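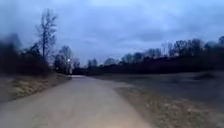 *Durnanton Outdoor Robotics Group, Field Navigation Team*

The last demonstration of the open day started after most visitors had gone for coffee. Simin Safavi set the robot on the paved path at the edge of the grounds, checked the battery, and let it go. It had to follow the pavement in low light, past dead grass on both sides, with no lane markings to help.

"Grass in winter is hard," Safavi said. "It's pale, and so is the path."

The team has been running this route since 2019. It is 1,448 meters out and back, and the robot now finishes without help on 85 percent of evening runs. Most of the failures come at the far end, where the path seems to drop out of view and a lamp shines through the bare trees.

Chaminda Gunawardena walked behind with the stop button, and four of us walked behind him. He let me hold it on the way back. Nima Mirzaei stayed indoors watching the video feed, which shakes a good deal at speed. The next open day is in January, and visitors should bring a coat.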